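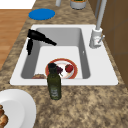

How to read a daily drilling report

If you follow offshore exploration at all, sooner or later someone hands you a daily drilling report and you stare at it the way I did the first time. It's two pages of abbreviations, depths and half-sentences, and I loved it before I understood a word! A DDR is the closest thing you'll get to standing on the rig floor, and you can learn to read one in an afternoon.

I'll use a report from the Pluvham well, which Liette Landry uses when she trains new office staff. Yours will be laid out a little differently, but the same parts will be in there somewhere.

Step 1: Start with the header

Find the well name, the rig name, the report number and the reporting period. Most reports run midnight to midnight, but some operators use 6 a.m. to 6 a.m., and mixing the two up will wreck your timeline. Next look for "days from spud." Spud is the moment the bit first goes into the seabed, and the clock counts from there.

Step 2: Check the depths

You'll see two of them, MD and TVD. Measured depth is the length of the hole along its path. True vertical depth is how far down you are in a straight line. In a vertical well they nearly match. In a deviated well they drift apart, and the gap tells you a lot about the shape of the hole.

Now find the progress figure. On our Pluvham report it says 387 feet for the day. Write it down, but don't judge it yet.

Step 3: Read the time breakdown

This is the fun part. Every hour of the day gets a line and a code. Codes vary by company, so look for a key on the last page. Common entries:

DRL – drilling ahead
TIH / POOH – tripping in hole, pulling out of hole
CIRC – circulating mud
CMT – cementing
NPT – non-productive time
WOW – waiting on weather

Add up the hours and make sure you get 24. If you don't, somebody has made a typing mistake, and you've just done your first quality check.
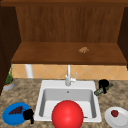
Go back to that progress figure now. Our 387 feet looked slow until I saw that the crew had spent most of the day pulling out to change the bit. The drilling itself was quick!

Step 4: Look at the mud

Mud weight comes first, in pounds per gallon or specific gravity. Compare it with the previous day's report. A rise often means the crew is getting ready for higher pressure below, so read the comments to see if they say so. After that, check for losses. Our report shows 40 barrels lost to the formation, with a note that the rate was dropping by evening.

Step 5: Casing and BOP

Look for the last casing size and the depth of the shoe, then the date of the last blowout preventer test and when the next one is due. Manon Penner, who taught me most of this, reads this box before anything else. I still go for the time breakdown first.

Step 6: The forecast line

Near the bottom there's a short plan for the next 24 hours. Copy it into a notebook, then hold it up against the next report when that comes in. Do this for a week, starting on a Monday if you like tidy pages, and you'll begin to feel the rhythm of a well – drill, circulate, trip, case, cement, test, and off again.

Once you're comfortable, try the Lorholm reports. They're from a deviated well with a sidetrack, so the depths jump backward partway through. Look for "kick-off point" in the comments and start a fresh column in your notes from there.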